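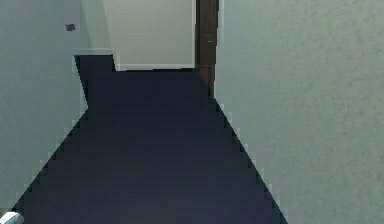
Konrad Koller asks why the list wants every door opened by hand, when the doors on the ground floor were all checked in May and no guest has complained about them. The doors remain on the list. A door can be good in May and stick in November, after the heating season has begun and the wood has moved. Last year it was exactly so with the door to the back stairs.

This is the autumn safety checklist for Haltarcombe, guest house and annex, with my comments after the walk on Nov 14, 2019. I write "OK" where I have tried the thing myself, "Attention" where something must be done, and "Not checked" where I could not reach it or had not the key. Where another person has told me that a thing is in order, I write also this, and I do not write OK.

## A. Ways out

- [x] **Hallways free along the whole length.** OK on all floors. Please keep it so also on the days when the bed linen is delivered. The bags may stand in the linen room or in the porch, but not between the bedroom doors.
- [x] **Floor coverings flat and fixed.** OK. The strip at the entrance to the breakfast room was lifting in May and has now been glued. I pulled at it and it holds.
- [ ] **Exit doors open from inside without a key.** Attention. The front door is good. The garden door opens, but the lower bolt was pushed in and it is stiff. A guest in the dark will not look for a bolt near the floor. I propose to remove it completely and to trust the upper lock, which is a good one.
- [x] **Back stairs door.** OK this time. It closes by itself from fully open and also from half open.
- [ ] **Exit signs lit.** Attention. The sign by the laundry is dim compared to the others. It can still be read, but the lamp should be replaced before Christmas.
- [x] **Plan of the house on the inside of each bedroom door.** OK. In room 13 the old plan was still hanging, with the stairs as they were before the alteration. I have replaced it and thrown the old one away.
- [x] **Meeting point sign in the parking lot.** OK, although the hedge has grown against it. Please cut the hedge when somebody is there with the shears anyway.

*Comment, K. Koller:* The bolt on the garden door was put in after the bicycles were taken. If you remove it I would like something in its place.

*My answer:* I understand this. A lock which turns by hand from the inside and needs a key from outside would serve both purposes. I will ask for a price. Until then the bolt stays open when guests are in the house, and the evening person looks at it on the last round.

## B. Fire alarm and lighting

- [x] **Panel shows no fault.** OK. The panel is the Skunine one, with the green light on and no text in the display except the time. The time was wrong by one hour, still summer. I have corrected it.
- [x] **Weekly test entered in the log.** OK, all weeks are entered. Some entries have only a signature and no call point. Please write which call point was used, otherwise we always press the one by the reception and never the others.
- [x] **Alarm heard in every bedroom with the door closed.** OK in the main house. In the annex I heard it also in the shower with the water running, but less strongly than I would wish. It is within what is asked. I note it so that it can be compared next year.
- [ ] **Emergency lighting, short test.** Attention. The light on the upper landing came on and went out again before the 5 minutes were over. I think the battery is finished. The others stayed on.
- [ ] **Emergency lighting, full duration test.** Not checked. It must be done with the house empty. I suggest the week when we are closed for painting.
- [x] **Smoke detectors free of covers and dust.** OK. After the plaster work one detector had still its plastic cap. The cap is removed.

## C. Extinguishers and kitchen

- [x] **Extinguishers in place, pin and seal present.** OK.
- [x] **Service date on each label.** OK. The label of the one in the boiler room is difficult to read, please have it written again at the next service.
- [x] **Fire blanket in the kitchen.** OK. It hangs now to the left of the door and no longer over the stove, where one would have to reach across the flames to take it.
- [ ] **Extractor hood and filters clean.** Attention. The filters are clean, the inside edge of the hood is not. Grease came off on my finger. This belongs to the monthly cleaning and should not wait for an inspection.
- [x] **Gas shut-off can be reached and is marked.** OK.
- [ ] **Deep fryer thermostat.** Not checked, the fryer was not in use. The cook tells me it switches off correctly.

*Comment, K. Koller:* Hood will be done this week. Can we please have the old fryer off the list, we want to sell it after New Year.

*My answer:* When it is sold it comes off the list. As long as it has a plug it stays.

## D. Heating and hot water

- [x] **Boiler service certificate.** OK. Aebischer has been here in the autumn as usual and left the sheet, which is in the folder in the office.
- [x] **Boiler room used only as boiler room.** OK after some work. The paint cans and the parasols have been carried out. I ask that they do not come back in spring.
- [x] **Carbon monoxide alarm.** OK, tested with the button.
- [ ] **Hot water temperature at the farthest tap.** Attention. It takes very long until the water in the annex is hot. I have let it run and it did arrive at the right temperature in the end. Aebischer should look at the circulation pump, I believe it runs on the wrong timer.
- [x] **Taps in rooms not used are flushed.** OK, it is entered in the log. The entries for the small single room are in pencil. Please use a pen.
- [ ] **Room temperature in the reading room.** Attention. I measured 17 degrees in the morning with the radiator open. It is not a danger, but guests bring then their own electric heaters, and these are a danger. The radiator needs to be bled.

## E. Walls, ceilings, and damp

- [x] **Stains or soft places on the ceilings under bathrooms.** OK. The brown ring in the corridor below the large bathroom has not become bigger than my pencil line from May.
- [ ] **Mold behind furniture on outside walls.** Attention. In one annex room there was a black edge behind the wardrobe. I wiped it and moved the wardrobe a hand's width from the wall. It must be looked at again in the new year, and the room aired every day even when it is not let.
- [x] **Cracks.** OK, nothing new. On a gray-green wall with small dark flecks in it, a fine crack is hard to see from the front. I hold the flashlight flat along the surface, and with the other hand I feel. The eye alone is here not sufficient.
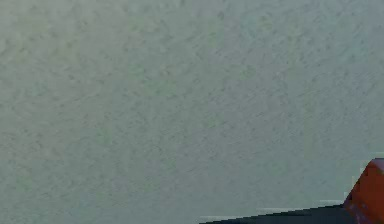 - [x] **Loose plaster.** OK. Knock lightly with the knuckle and listen for a hollow sound, especially beside door frames. One place near the linen room sounds hollow but does not move. I have written it down for the painter.
- [x] **Stair rails and their brackets.** OK. One screw on the cellar stairs turned without grip, and I have put in a longer one.

## F. Electricity

- [x] **Test button of the residual current device.** OK, it tripped at once. The clocks in the kitchen must be set again after this, I apologize that I forgot to tell it.
- [x] **Sockets and switches not cracked, not warm.** OK.
- [ ] **Extension cords.** Attention. In the office there was one cord plugged into another one, behind the printer. I have separated them, so the lamp on the windowsill has now no electricity. A proper socket on that wall is the solution.
- [x] **Kettles in the rooms.** OK. Two cords looked tired and I took these kettles away. New ones are ordered from the shop in Dusham.
- [ ] **Outdoor lamps.** Attention. The lamp by the steps of the annex switches on too late, when it is already dark. The sensor is dirty or it has been turned.

*Comment, K. Koller:* The office lamp. I noticed.

*My answer:* A socket will cost less than you fear. The electrician was asked to write his offer so that the office socket and the outdoor lamp are one visit.

## G. Papers

- [x] **Insurance certificate valid and hanging in the office.** OK.
- [x] **First aid box complete.** OK. The eye wash was over its date and has been replaced.
- [x] **Accident book.** OK. There is one entry since May, a guest who slipped on wet leaves on the annex steps and hurt the wrist. The steps have been swept daily since then, and a rough strip on the front edges would be a good measure before the frost comes.
- [ ] **Fire drill for the staff.** Attention. The two new people at breakfast have not taken part in any. Please find an afternoon for it.

## To be done, in order of urgency

1. Garden door: bolt kept open now, new lock to be ordered.
2. Battery for the emergency light on the upper landing. The electrician's offer for battery and labor is 216, and I have accepted it by telephone.
3. Rough strips on the annex steps.
4. Fire drill with the new staff.
5. Kitchen hood.
6. Socket in the office and sensor of the outdoor lamp.
7. Circulation pump and the radiator in the reading room, both for Aebischer.
8. Lamp in the exit sign by the laundry.

Whoever has finished a point writes the date and the initials beside it on the paper copy in the office. I transfer it afterwards into this file. The next full walk is in May, and the wardrobe in the annex I will look at before.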